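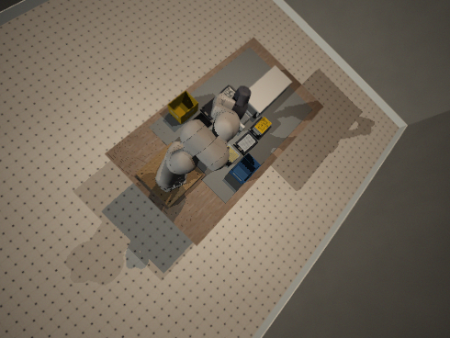

Dining Room Hours and Table Reservations at Fonundale House

December 28, 2023

Residents and members are advised that the dining room at Fonundale House will keep new hours beginning next month. Lunch will be served from 11:30 a.m. until 2 p.m., and the evening meal from 5 p.m. until 7:30 p.m. Breakfast hours are unchanged.

The new schedule follows the survey sent to all households in October. Most of those who replied asked for a later lunch, and a good number asked that the evening meal not be moved past 7:30 p.m. The management has tried to meet both requests.

Reservations are now required for parties of 4 or more. They may be made at the front desk or by calling extension 1586 before 9 a.m. on the day of the meal. Smaller parties may continue to come in without notice, although a short wait is possible on weekends. Guests of members are welcome at all meals and should be signed in at the desk on arrival.

The Wara Room will remain available for private meals and family gatherings. The fee covers table linens and service but does not include flowers, which must be ordered separately. Requests should be made in writing at least nine days ahead. A deposit is payable when the booking is confirmed - this will be returned in full if the booking is canceled with two days' notice.

Meesuk Catering will continue to supply the kitchen under its present agreement. Menus for the coming week will be posted in the lobby each Friday and delivered to any household that asks for a printed copy. Members with food allergies are asked to complete a new dietary card, even if one is already on file.

Meal charges will appear on the monthly statement as before. Questions about a statement should be directed to the accounts office.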